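Clurnance Household Help - Community Answers
Storage and Pantry > Dry Goods

Storing individual tea packets on an open wire shelf

Posted by Gemma Caruso
August 20, 2019

I am responsible for the refreshment corner in a small residents' lounge at Helmont House. Among the items kept there is a collection of tea in slim individual packets, mostly black with colored labels. One variety is marked in English as Earl Grey black tea, with the Chinese name printed beside it. Several of the others are labeled mainly in Chinese, and most residents identify them by the color of the label or by the artwork.

The packets have until now been kept in a drawer, where they slide over one another and the ones at the back are forgotten. I would like to move them to a low black wire-mesh shelf unit with a light wooden board. I have taken everything out in order to sort it before anything is put back. 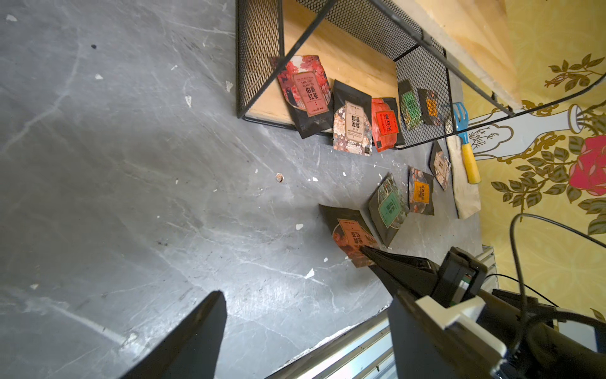 My difficulty is that the packets do not stand up reliably by themselves. If they are laid flat in a pile, only the top one can be seen. If they are leaned against the mesh, they slip as soon as one is removed. I would also like guidance on whether the Earl Grey should be kept apart from the rest, as I have been told that its scent can pass to other teas.

The lounge receives afternoon sun in July and August, and the shelf stands close to the wall. I would prefer not to purchase a cabinet. Any advice on arrangement, labeling and rotation would be appreciated.

3 replies

Austra Tamošiūnaitė

The arrangement you describe is workable, provided that the packets are held in something with sides. I would recommend shallow open boxes, slightly lower than the packets themselves, placed on the wooden board with the short side facing outward. The packets are then filed upright, one behind another, in the manner of index cards. A box should be filled closely enough that the packets support each other. Where stock runs low, a folded piece of card at the back will take up the empty space.

Sort first by kind of tea and then by date. Residents who select by label color will manage well if each box holds one color only, with the printed name facing forward. For the packets labeled in Chinese, a small card on the front of the box giving the name in both languages is helpful. Please copy the characters directly from the packet and have a person who reads them confirm the English. Descriptions based on the artwork alone are often wrong - a flower on the label does not always mean a flower in the tea.

With regard to the Earl Grey, an intact sealed packet should present little difficulty. The scent becomes a concern once packets are opened or if the seal is poor. Our own practice at the Skidance center is to keep scented teas in a tin with a fitted lid, on a separate shelf where one is available. Any opened packet should go into its own lidded tin in all cases.

Before returning the packets to the shelf, wipe the board and the mesh with a barely damp cloth and allow both to dry fully. Packets that have been set down on the floor during sorting should be wiped on the outside as well.

Finlay Nisbet

Keep them out of the sun. Heat and light will spoil tea faster than anything else, and a mesh side offers no protection. If the unit cannot be moved, use boxes with lids.

I would not put paper clips or pegs on the packets to make them stand. They can puncture the foil, if there is foil.

Wekesa Kimaro

I agree with the advice given on upright filing and would add a note on rotation. New packets should go to the back of each box and older ones should be brought to the front. Write the month of purchase in pencil on a small adhesive label and place it on the reverse, where it does not cover the printed date. A check every 10 weeks is sufficient for a lounge of ordinary size.

It is also advisable to keep the tea shelf for tea. Garden tools, cloth bags and similar items tend to gather near low shelving, and anything carrying soil or a strong smell should have a place elsewhere. Coffee and spices should likewise be stored at a distance.

Reply from Gemma Caruso

Thank you to all who responded. I will proceed with open boxes for the plain teas and a lidded tin for the Earl Grey. The unit can be moved to the opposite wall, which does not receive direct sun. One of our residents has kindly agreed to read the Chinese labels, and the cards will be prepared once that has been done.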